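Shedding at the wash: how knit shirts lose fiber, and what slows it

A polyester jersey loses most of its loose fiber in its first few washes. The knit is cut and sewn at the mill, and every cut edge leaves short ends that work free in water. Skikach, a contract textile lab, ran 100 shirts through repeated cold cycles and caught the lint on a fine filter. Loss was highest in the first wash and had leveled off by the fifth.

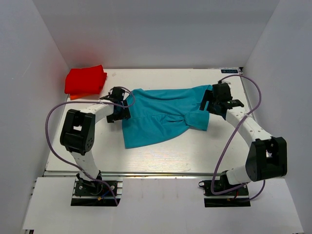

Blue-green cloth held between two arms.

Load size had more effect than detergent. A half-empty drum lets garments drop farther and rub harder on each turn. Spin speed came next. The lab compared 800 rpm with a faster setting and found less lint at 800, at the cost of a longer drying time. Water temperature mattered for cotton blends and very little for pure polyester.

Open knits complicate the comparison. Stekorau, which finishes fabric for sportswear labels, sets its mesh with heat before cutting, so the yarns lock at the crossings. Its untreated control lot of 1,548 panels shed more at the seam allowance than anywhere else. An overlocked edge holds better than a plain cut one, but the needle itself breaks some filaments.
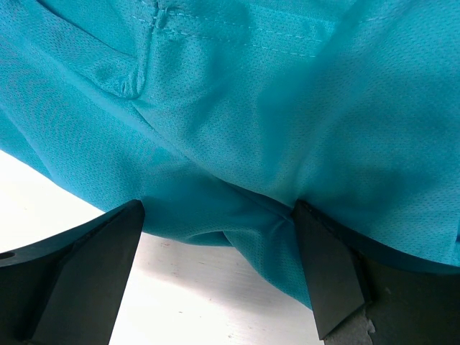
Harpreet Melnyk disagrees with the focus on seams, arguing that surface pilling accounts for far more fiber over the life of a shirt, and that the lab stopped its trial too early to record it.

The trial is being extended. Skikach plans to follow the same shirts through the winter and report in February, with dryer lint weighed separately. Hussam Sabbagh has asked for line-dried shirts to be included as a second group, and these have been added.
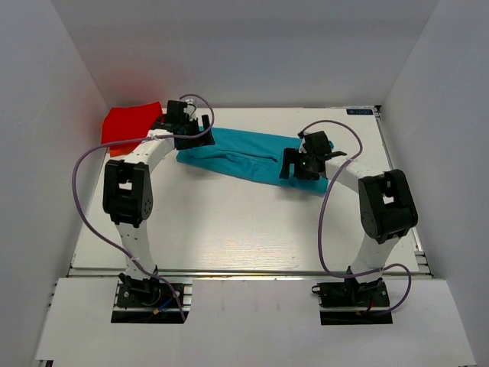 Does washing a shirt inside out reduce shedding?
It lowers wear on the outer face, so pilling there is slower, but the total fiber caught on the filter changed very little.

Filters fitted to the drain hose caught most of the longer fibers. The shortest ones passed through, and the lab has no figure for them yet.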